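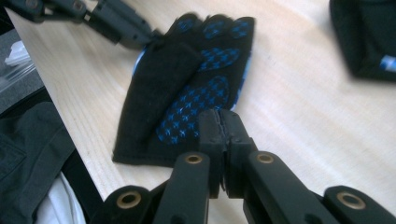
December, open day, notes written up same evening

Doors at 10, last group out just after 3. Sign-in sheet has 106 names, though a few people signed twice and some of the kids didn't sign at all.

Ran three tables. Bernine had the pick-and-place arm, Grasso had the conveyor with the colour sorter, and I had the hand-held grippers with Cinzia Marras. Ours was the only one visitors could work themselves, so the queue stayed long until lunch.

Task was glove flattening and folding. Start with the glove palm up, one gripper on the cuff, the other free for the fingers. We used the black fuzzy one with the blue cross-pattern grip. The thumb is the hard part. It flops over the palm and people go after it first, when they'd do better to hold the cuff and leave the thumb till last. Cinzia started telling them that at the second group and it helped.

Logged 76 attempts on our table, 47 finished to a fold we'd accept. Of the rest, 23 were given up partway and the others were finished but too messy to count. Kids under ten did about as well as the adults. The big-handed blokes from Ovby had trouble with the trigger spacing – worth fixing before we lend these out.

Things to sort:
- Jaws slip on the fuzzy fabric if you only catch the very edge of the cuff. Fine with a deeper bite. Try the softer pads from the Beltirton order.
- Two people at one glove works, but they bang grippers over the fingertips. Tell them who moves first.
- Bushings on the left-hand unit need checking, it felt stiff by the afternoon.
- Need a second power board on Grasso's side. The sorter tripped twice.

Questions that came up a lot: how much does one weigh, can it pick up an egg, does it work on socks. Didn't have a proper answer on weight. Weigh both units and write it on the case.

Bernine wants to swap tables next time. OK by me. Grippers wiped down and back in the cupboard, score sheets are in the tray by the printer.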